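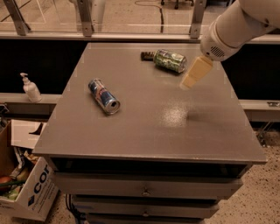

Kelly Pimentel says the drawers should have been emptied first, and that the tops can wait.

Cotberg storage room, Jan 5, 2024

Clearing out the back rooms at Cotberg began in December and is still going. The gray metal cabinet is number 20 on the list – three of its drawer fronts show here, two with their round knobs in view. Drink cans go out with the recycling. Cardboard boxes stay until the last room is finished. The next 26 pieces are at Trallum and will be added to this page.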